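Skumano

Skumano is a maker of small electrical parts and home control units, best known for the thermostats it sold under the Jadden name. It began as a repair business run out of two rented rooms and grew, rather slowly at first, into a company with 118 employees and customers well beyond its home region.

History

The firm was started by the Crăciun family, who kept full ownership for many years and were, by most accounts, in no great hurry to share it. Early work came mostly from heating installers who needed replacement switches in small lots – the sort of order bigger suppliers tended to turn away. The first Jadden thermostat followed, and a good year of sales allowed the company to move into a building of its own on the edge of town. 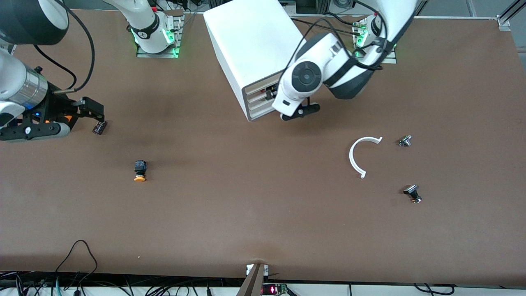 Photo: Skumano press office

Growth brought the usual growing pains. An attempt to enter the phone accessory trade was dropped after one season, with 3,028 units left in the warehouse, and the family decided to look for an outside partner. Trenov, a distributor that had carried the thermostats from the beginning, bought 30 percent of the shares and took a seat on the board.

Leadership

Raluca Gavrilă joined as a bookkeeper and worked her way through purchasing and sales before she was named chief executive. She is fondly remembered by longtime staff for answering customer letters herself, often at some length, and she kept up the habit well into her time at the top. She announced in October that she would step down to teach, and stayed on for several months while a successor settled in. The family still holds the remaining shares and appoints the chair.

Products

Jadden thermostats
Replacement switches and relays
Control units for small boilers

See also: Trenov

Page last edited 27/08/2026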